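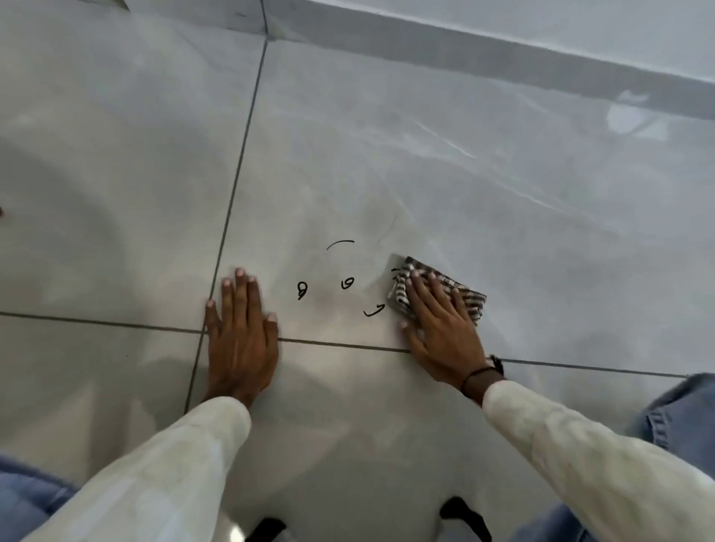 Getting marker, grout haze and everything else off light tile
Home & Cleaning > Floors

brulen_91
Posted October 1, 2021
OK floor people, I need your favorites! We moved in June and the whole downstairs is light gray tile. I love it (so bright, so cool on bare feet) but it shows every single thing. Marker, coffee, the black scuffs from my son's sneakers. I've been using dish soap and warm water and it leaves this dull film I can see whenever the sun comes in low. What are you all using? And does anybody seal their grout themselves?

Safta Rusu
Welcome to the club, I adore my light floors and would never go back! The film is your soap. Use way less than you think, like a small squirt in a full bucket, then go over it again with plain water and dry it with an old towel. The drying is the part everybody skips and it makes a huge difference.
For marker, rubbing alcohol on a cloth. Let it sit a few seconds and wipe. Works on my glazed tile every time.

Dreson
Vinegar and water, half and half. Cheap and it cuts that film right off. Been doing it for 9 years.

Safta Rusu
Dreson please no! Fine on glazed porcelain once in a while, but if brulen's floor is real marble, vinegar will etch it, and it's not kind to grout either.

Dreson
My grout looks great. People get so worked up about vinegar.

Safta Rusu
Your grout, your rules :) I'd still find out what the tile is first. If you have a leftover piece, put a drop of vinegar on it and wait. Dull spot = stone.

brulen_91
Found two spare tiles in the garage, label says porcelain! So happy. Tried the alcohol on a green marker line by the fridge and it came off in one pass. Now what about rags? I've been going through paper towels like crazy.

Căpraru
Rags are my favorite topic, no joke. Old cotton kitchen towels, the flat woven kind, beat anything you can buy. Fold into quarters and you get a fresh side each time you flip. I soak mine in a shallow tray with hot water and a spoon of washing soda, up on a stool so I'm not bending down – my back thanks me – then rinse and hang outside. 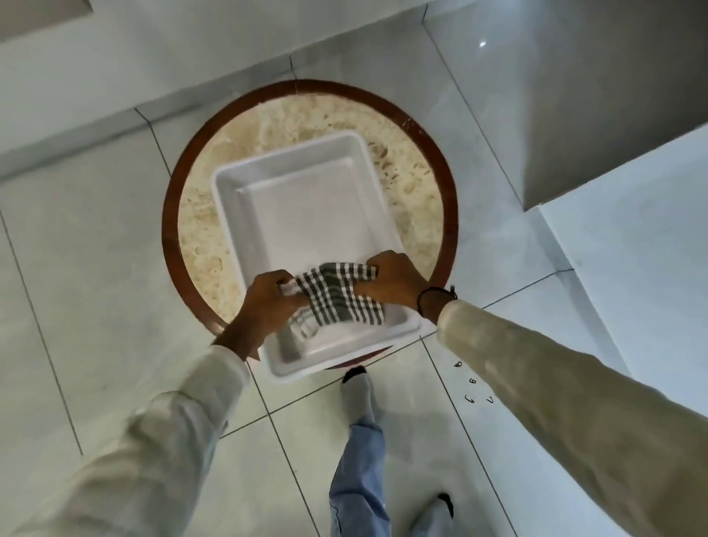
Erninent
Going to disagree on the cotton. Microfiber picks up so much more, and you barely need any cleaner with it. Just keep it away from fabric softener.

Căpraru
Microfiber drags on my floor and I can't stand how it feels on dry hands. But sure, for the dusty corners I'll give you that one.

Horațiu Ilie
On sealing: do it! I did our kitchen and hall in one afternoon with a little brush and a water-based sealer. Clean the grout well, leave it overnight, then brush it on and wipe the extra off the tile before it dries. Coffee beads up now, I still get a kick out of it.

brulen_91
Sealer is on the list for this weekend. Cotton first, and I'll try one microfiber for the corners. Thank you all so much!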